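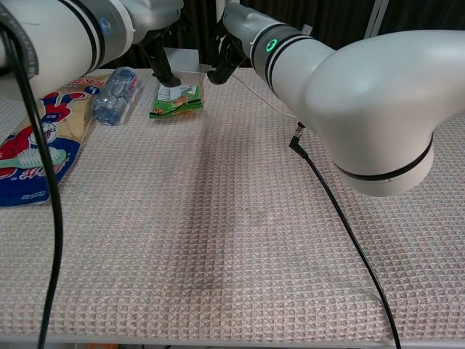

The invitation from Trutari promised a look at "the packing floor of tomorrow," and I drove out to Varnness on Oct 13, 2023 mostly to find out what had happened to the packing floor of today. Trutari fills mixed orders for small shops and vending routes, the kind of order where one carton takes a drink, a snack and something for the bathroom shelf. It's dull work and hard on the wrists, and it has been done by hand there for as long as the building has been open. The first stop on the tour was the table with two white arms over it, a black fingered gripper on each, and a brown curtain behind. On the cloth lay a green snack packet, a water bottle on its side and a big bright package with a cartoon face and a toothbrush on it. A fair choice of goods, I thought. A bottle is round, a packet is flat, and a large plastic package is awkward for anybody.

Our guide told us the arms are meant to take over "the boring part." I wrote that down and underlined it, having heard the same words at two other plants, one of which no longer has a day shift.

We stayed at the table for 23 minutes. I saw the snack packet picked up and put down several times. Sometimes the grip was good and sometimes the fingers closed on a corner and the thing slid out. When it slid out, a woman in a company vest put it back where it had been. She did this without being asked and without looking up, and I ended up watching her more than the machine. I asked what her job was called. She said it used to be packer and now it was cell assistant, and the pay was the same.

From there we went through to the main floor, where things are further along. Harju is the name they give the line that has been running since February. It has four stations, each built for cartons of one size, and it is quick. The figure on the wall board was 830 cartons for the shift before ours. The board for the hand tables next door said 220. The guide let us look at both numbers for a good long while. Then somebody in our group asked how many people worked each side, and whether the hand tables got the same orders, and the answer was that the hand tables get whatever Harju can't take. So the people are left with the odd shapes, the torn bags, the glass, the orders with a note on them. Of course their number is lower. I'd want that printed on the board too.

To be fair to the place, some of it is better. The lifting is mostly gone from the Harju side. The noise was lower than I expected and you can hold a conversation. Two of the packers I spoke to at the coffee machine said their shoulders felt better than last year. One of them also said the day is longer now, even though the hours haven't changed. On the hand tables you talk, she said, and on the line you stand and wait for a light. She has asked to go back and there is a list.

Nobody has been laid off, according to the company. I asked if people who left had been replaced and was told that hiring was "paused while we learn." I asked how long learning takes. We moved on to the canteen.

After lunch there was a talk in the training room about the software, which is called Gestel and decides what goes to a machine and what goes to a person. I had hoped for more here. There were many slides with arrows. As far as I could follow, Gestel sorts orders by how sure it is that the grippers can manage them, and a supervisor can overrule it, though the supervisor has to type in why. The people at the hand tables can't overrule anything. When a question came up about that, the answer was that their feedback is collected. I asked where, and it's a form on a tablet by the lockers.

Practical notes if you're thinking of going. Visits are free but you have to book. Park at the back, as the front lot is for trucks. Closed shoes are a must and they do check. The coffee is bad and the canteen soup is very good. Ask to spend more time at the hand tables, because the tour gives them five minutes and walks you past at a fair clip.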